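Gripper Comparison on a Two-Arm Tabletop Cell
Project report, robotics laboratory course
Authors: Minttu Hakala, Vilho Salminen, Iida Mustonen
Supervisor: Aarne Kiiskinen
Submitted 2022-10-05

1. Aim

The project compared two sets of gripper fingers on small objects of uneven shape. The question came from the previous group, whose report stated that the flat fingers "lose round things" but gave no figures. We wanted a number for each finger type under the same lighting, the same controller and the same operator.

A second aim was to find out whether the wrist camera is useful for judging a grasp before the arm lifts, or whether the fixed camera is enough.

2. Equipment

The cell has two arms mounted facing each other across a square black table. Black cloth is hung on three sides to keep out light from the corridor windows. The controller is an Olar unit shared by both arms. Its grip force setting runs from 0 to 100 and has no physical unit. The manual does not say whether the scale is linear, and we did not measure it.

Finger type A has flat, stiff contact faces. Finger type B has the same outline, with a thin rubber layer glued to the inner face. The rubber was cut from sheet bought from Lindemann and fixed with contact adhesive. Fingers were changed on both arms at the same time so that either arm could be used for a trial.

The objects were toy food and light tableware from the lab store. They were chosen for having no parallel sides, or for being thin enough that finger alignment matters.

3. Method

Each finger type was given 30 trials. In a trial the operator drove the arm to the object by hand controller, closed the gripper, lifted, held, and put the object down again. Grip force was set to 30 for all trials. A trial was counted as a success if the object stayed in the fingers for the whole hold and was released without being pushed over the table.

Vilho Salminen operated the arms throughout. Minttu Hakala logged the result and Iida Mustonen saved the camera streams. The toy ice cream was gripped by the scoop in every trial. Gripping by the cone was dropped after practice runs, as the taper pushes the toy out of the fingers when they close.

Toy ice cream between the fingers, wrist camera; table and both arms, fixed camera.
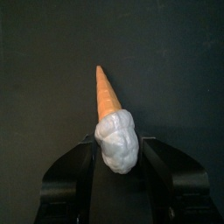
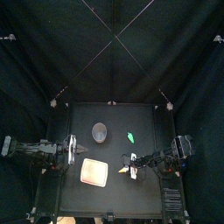 4. Results

Type B was better on every object with a curved or bumpy surface. The difference was largest on the toy ice cream, where type A often held at first and then let the toy turn slowly about the line between the contact points. With type B the toy stayed at the angle it was picked up at.

On the plate there was no clear difference. Failures there were caused by the approach height, and a finger that is too high misses the rim whatever it is covered with.

The rubber caused one new problem. On the lightest objects it sometimes did not let go cleanly, and the object was dragged a short way as the fingers opened. We counted these as failures. Opening the gripper more slowly helped, but the speed was not changed during the logged trials.

The glue on the type B fingers lifted at one corner towards the end of the series. It was pressed back and the trial in progress was repeated.

5. Cameras

The wrist camera was good for checking whether an object was centred between the fingers. It was poor for judging height. The operator used the fixed camera for the approach and looked at the wrist view only for closing.

Black fingers against black cloth are hard to separate in the wrist view. Jouko Nurmi, who ran the cell in April, suggested a strip of light tape along the outer edge of each finger. We did not have time to try this.

6. Sources of error

All trials were done by a single operator, who improved with practice. Type A was tested first, so part of the advantage of type B may be practice. The series should have been mixed. Objects were also put back by hand without marks on the table, and the starting angle varied.

7. Further work

Repeat the series in mixed order with marked starting positions. Test at least one lower force setting with type B. Replace the contact adhesive with a screwed clamp plate; a drawing is in the project folder under Stullasley.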